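About Hiltum Computer Repair

Hiltum Computer Repair has been on Ormsby Street for eight years. We fix desktops and laptops for homes, small offices and the two school districts in Kanero County. Last year 2,294 machines came across the counter.

Most desktop repairs are done in the shop. We order parts in the morning, and common ones arrive the next day. Checking a machine over costs $30, taken off the bill if you go ahead with the work.

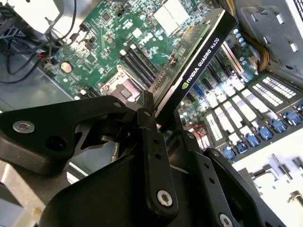

One customer from Kikden wrote to us in March that she had been told twice to buy a new computer, and that we had hers back to her in a week for less than she paid for the desk.

All repairs carry a 90-day warranty on parts and labor. We also take old computers for recycling at no charge, up to five per visit. Please remove any discs first. Parking is behind the building, off the alley.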